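Food Coloring and Flavor Bottles: Your Questions
Villa Candy Kitchen, updated 2018-11-24

We get a lot of mail about hard candy, and most of it is about the little bottles! Color, flavor, where to keep it all, what to do when it leaks. The ones that come up most are answered on this page.

Can I use regular liquid food coloring in chocolate?

Please don't, or at least try it on a spoonful first. Regular drops are mostly water, and a little water makes melted chocolate go stiff and grainy. Look for "candy color" on the label, which means it's oil based. For lollipops and other boiled sugar, water-based gel is fine and gives lovely clear color.

How do you store all those bottles?

In a plastic bin, standing up! I tried a drawer for years (bottles rolling everywhere, caps working loose) and I'm so much happier now. One bin holds everything I use in a normal month, and on candy day I lift the whole thing onto the table and put it back in the closet when I'm done.

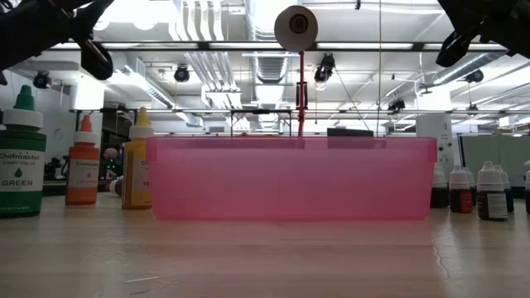

Whatever bin you pick, make sure it's tall enough that nothing tips over when you carry it, and line the bottom with a folded paper towel. See-through plastic is great if you keep yours on a high shelf. I wash mine every January with dish soap and let it air dry overnight.

Should colors and flavors go in the same bin?

They can. I like colors at one end and flavors at the other — peppermint oil in particular gets into everything, so it goes in a zip bag of its own. Cinnamon too, if you use the strong stuff.

How many drops do I need?

Start with 2 drops of color for a one-pound batch and build from there. Yellow takes more than you'd think, green takes less. With flavor oils, go by the bottle, as strengths are all over the place. The Prorkik recipe cards on our downloads page have a blank column for writing down what you used, and you'll be so glad you did it next time.

What about small containers and loose lids?

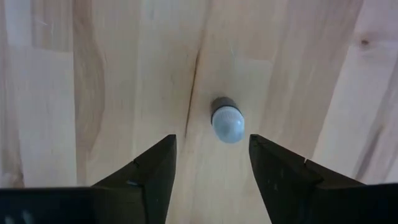 Small parts love to wander off on candy day, and I've swept up more than one from under the stove. My fix is to clear the table completely before I start sorting. On a bare, light wood top even one little rounded thing in pale gray-blue is easy to spot, and so is any drip of color you need to wipe up. A patterned tablecloth hides all of it!

Do you teach this in person?

Yes! The beginner class meets in the Vunine building, room 107, and there's space for 20 people. Bring an apron you don't mind staining. Everything else is on the tables when you get there, and you take home what you make.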